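4.2 Marking a dish as vegan in the Adorar menu program

Only a user with the role Kitchen Manager can change diet labels. Waiters can see them on the order screen.

1. Open Menu, then Dishes, and choose the dish.
2. Press Edit. The field Diet is at the bottom of the page.
3. Select Vegan. The program now compares every ingredient with the list of 370 animal products.
4. If a line becomes red, replace the ingredient or remove the label. 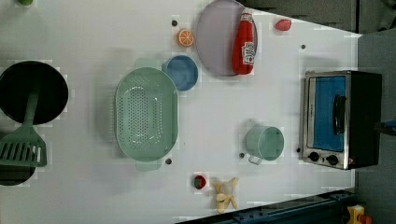

5. Press Save and enter your four-digit code. The new label arrives on all order screens at the next update, in 11 minutes at most.

Note: A dish name can have maximum 16 letters if you print the label on the ticket.

Caution: Do not change a label while orders for this dish are open. The open tickets keep the old label. Finish them first, or cancel them and enter them again.

To print the list of all labels, see section 4.3.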